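Wrist view pose filter in Skelari

The September build of Skelari changes how the planner uses the wrist camera near fixed hardware. Until now, handle pose was estimated once, from the first usable view, and held for the rest of the motion. On dark glossy bars the highlights pulled the fitted axis to one side, and the error carried through to the grasp.

Impi Partanen has replaced the single fit with a filter that updates every 200 ms and drops any view in which the gripper hides the end of the bar. Test views come from the kitchen bench, with marble and wood surfaces and dark cylindrical hardware.
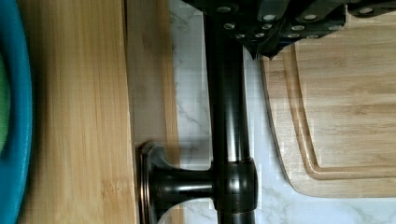
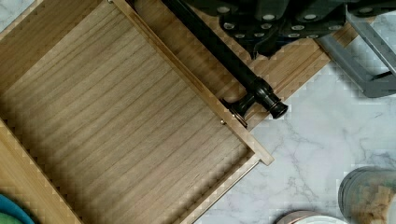 Wrist camera views, kitchen bench.

The filter was replayed against 517 logged approaches. Median axis error fell from 6 mm to 4 mm. Most of the remaining error lies along the bar, where a cylinder gives the fit little to hold on to. Orik, the motion planner, now reads the covariance directly and widens its clearance along that axis.

Two items are open. Marble veining still produces false edges at low exposure, and the Lunon log viewer does not yet show dropped views. Configs from the previous build load without changes, but the old pose_hold flag is ignored.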